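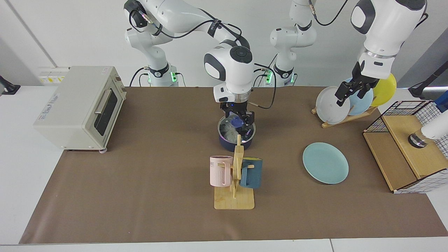
The two-arm dish cell at Ulterthorpe: right gripper down in the pot with the brush, left gripper on the white plate.

I signed up for the July 29, 2023 open day at Ulterthorpe mostly for the big halls, and then spent most of the afternoon at one brown-covered table. What a lovely little setup! Two white arms, a cooking pot, a rack of plates, a mug tree and a toaster oven, all within reach.

Loan Mạch looks after the cell, and she was happy to talk about upkeep (my favorite subject, as anyone who read my Vestuvside report in April will know). She starts every morning with the lights low down on the arms. If they're green she moves both joints through their full travel by hand, slowly, feeling for anything stiff. Then come the cables, which she follows from the gripper all the way back to the base, looking for rub marks where they loop past a joint.

The fingers get the most attention. The parallel pair on each gripper has to close dead even, or a plate rim slides out sideways. She checks that with a strip of paper: close, tug, open, turn the wrist, do it again. Worn pads come off with 2 screws and she had a new one on before I'd found my pen. The log on her clipboard was at 1,516 cycles, with pads changed 10 times.

Resetting the table is its own craft. The rack and the mug tree go back to pencil marks on the brown cover, and when the cover gets too scuffed she lays a new one and marks it all out again, which takes her 146 minutes. She has timed it!

I asked what breaks most. Cables, she said, then pads, then mugs.

I missed the Fimon talk completely and got to the coffee after the cake was gone. Next time I'm bringing my nephew, and we're going to the table first.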